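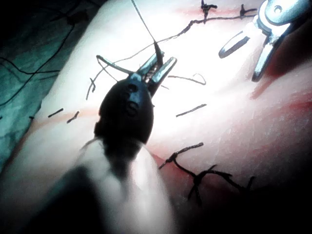
The Nillurley Surgical Skills Center will open its suture laboratory to community hospital staff this winter, the center said in a statement. The program, which began as a trial in October, gives nurses, physician assistants and first-year residents access to bench space and materials that were previously reserved for the center's own trainees. Sessions are built around basic wound closure on practice pads marked with reddish incision lines, where participants learn to hold dark thread taut between instrument tips before moving on to knots. Pads are kept in service through several sessions, and black sutures and fragments of thread are left lying across the surface until the bench is cleared at the end of the day.

The trial enrolled 272 participants from 11 hospitals and clinics in the region. Each completed three evening sessions and a short practical review with an instructor. According to the center, 1115 practice pads were used over the course of the trial, most of them supplied under an existing purchase agreement with Ornex.

"Closing a wound is among the first skills our staff are asked to perform and among the first to fade without practice," said Dean Pickering, director of education at the center. "The request we heard most often from our partner hospitals was for bench time — a place to repeat the same stitch until the hand is steady."

Under the expanded schedule, the laboratory will be available four evenings a week. Participants may register through their employer or individually. Registration fees for staff of nonprofit clinics will be covered by a grant from the Sfeir Fund, which has committed support for two years.

Kofi Acheampong, who coordinates the program, said the curriculum had been adjusted in response to comments from the trial group. More time will be given to the handling of fine thread and to placing stitches at an even distance from the wound edge. A separate session on instrument ties has been added for participants who have completed the first course.

The center expects to offer nearly 482 places before the end of the spring term. A second location, at the Jeltness campus, is under review — a decision on that site will follow once renovation of the teaching wing is complete.

Applications for the first group are being accepted now. Hospitals wishing to reserve a full evening for their own staff should contact the education office in writing.

By the Nillurley Office of Communications
January 2019
Last updated: 4:10 p.m.
14 shares | 2 comments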